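Chapter 5
Opening the Case: Memory, Sockets, and What You Can Trust

Before you start

Most repair books open a chapter on memory with a promise. Push in the stick, hear the click, turn on the machine, enjoy your new speed. I have taught from books like that, and I have watched rooms full of careful people follow them into trouble. The steps were correct. They were also written for a computer that had never been dropped, upgraded by a cousin, or stored over a boiler.

So this chapter starts slowly. You will spend the first hour looking, and you will have an opinion about the board before you put anything on it. If you already know how to seat a memory module, read it anyway. Half of the people who tell me they know how are thinking of one machine they did once.

By the end you should be able to find the memory slots and the processor socket on a board you haven't seen before, say which cables are in your way, handle a processor by its edges, and decide whether a used part is worth fitting. That last one takes longer than a chapter. We will make a start.

5.1 What the open case tells you

Take the side off and leave your hands in your lap for a minute. Beginners look for the biggest thing. Look for the straight lines instead. Memory slots are long and parallel and they sit together, so they are the easiest landmark on the board. The processor socket is usually a short distance away, under its metal frame and lever. Find those two and you can work out the rest with the board's manual, provided the manual is really for that board. Check the number printed on the board itself. The sticker on the outside of the case describes what the machine was on the day it was sold, and I wouldn't bet lunch on it.
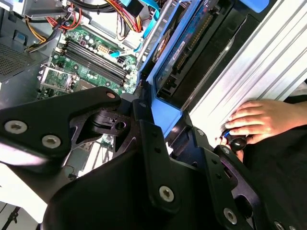 Cables come next, and cables are where I disagree with most of my colleagues. The usual advice is to unplug everything "to make room." Why? Every connector you pull is one you must put back, and a data cable that was half an inch from your knuckles was doing no harm. Trace each one with a finger from end to end. If it crosses the slots, move it aside or unplug it and write down where it came from. If it doesn't, leave it alone.

Power cables need a different kind of suspicion. You will read that the colors tell you the voltage: yellow for twelve, red for five, orange for three point three, black for ground. In many standard desktop supplies that is true. Plenty of makers have used their own colors, or sleeved everything in black, and some have wired a familiar-looking plug in an unfamiliar way. Treat color as a hint and the supply's own documents as the answer. Where you have neither, you have a guess, and you should call it one in your notes.

One more thing before any hand goes in. Switch off at the supply, pull the cord from the wall, and press the power button once. Then touch bare metal on the case. The argument over whether static "really" kills parts has been going on as long as I have been teaching, and both sides tell stories in place of tests. A wrist strap costs less than a sandwich. Wear it and skip the argument.

Case study: the Iltthorpe benches

Rosalinda Sebastian and Berhanu Wolde ran the evening repair course at Iltthorpe for several years and kept a paper log of every machine that came over the bench. They lent me the log while I was writing this chapter. It covers 751 machines. Of these, 69 came in with a note blaming the memory.

I expected the notes to be wrong fairly often. In 61 of the 69, the memory passed every test the course had. The machines had loose modules, dirty contacts, a tired power supply, or a fault that went away and was never explained. Sebastian's handwriting beside one of those last ones reads "works now, don't believe it."

Be careful with these numbers. It was one course in one town, the tests were the ones they could afford, and people bring in the machines they can't fix themselves, so the easy cases are missing. The log doesn't prove that memory rarely fails. It does suggest that the person who wrote the note was seldom in a position to know.

Wolde's rule came out of that log, and it is the rule for this chapter: take the module out, look at it, put it back, and test again before you order anything.

5.2 Slots, latches, and the famous click

A memory module fits one way. There is a notch in its gold edge and a matching bump in the slot, off center, and if the two don't line up the module is backward or it is the wrong generation. No amount of pressure will change its mind. Open the latches first. Some boards have a latch at each end of the slot and some have only one that moves, so find out which you have. Set the module in straight and press near both ends with your thumbs.

Now, the click. Students are told to listen for it, and they do hear it, and sometimes the module still isn't in. On a stiff slot one end can snap home while the other sits high. Look along the top edge of the module at eye level. It should be even. Look at the latches. They should have closed into the notches in the module's sides. Trust your eyes on this.

Which slots you fill first is a question for the manual. Many boards with four slots want the second and fourth from the processor when there are two modules. Many is a weak word, and some boards print their own order beside the slots. Read what yours says.

5.3 The processor socket

Here I will be strict. An open socket is the easiest part of the machine to ruin. On some designs the fine contacts are in the socket, and on others the pins are on the processor. Learn which kind you have before you lift the lever. Never brush the contacts with a sleeve, a cloth, or a finger. If the socket has to stay empty overnight and it came with a cover, put the cover on.

Hold a processor by its edges. The metal lid can be handled if it must be, though you will have to clean off the fingerprints before the thermal paste goes on. The underside can't. Match the marked corner to the marked corner of the socket, lower the chip, and let it settle under its own weight. If it rocks, lift it straight up and look again.

A word on secondhand processors. Sellers write "tested" the way restaurants write "homemade." Ask what the test was, how long it ran, and on which board. Milagros Dela Peña, who bought parts for the Manalastas workshop, would take a chip with no history over one with a vague history, and she paid less for it too. 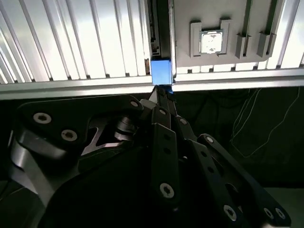 5.4 Bench exercise: the slow look

Work in pairs, with one person looking and the other writing. Allow about half an hour. Use any desktop machine that is switched off and unplugged.

1. Read the board's model number aloud and find the right manual.

2. Name the memory slots and the processor socket. Your partner writes down how you knew.

3. Trace each data cable from end to end without unplugging it.

4. Remove one memory module if there is one, inspect its contacts, and seat it again. If there are none, open and close the latches on a single slot until you know how they move.

5. Swap roles and start over. The second person may not read the first person's notes.

Compare the two sets when you are done. Wherever they differ, go back to the machine together and settle it there. Keep both pages, since you will need them for the fault-finding work in Chapter 6.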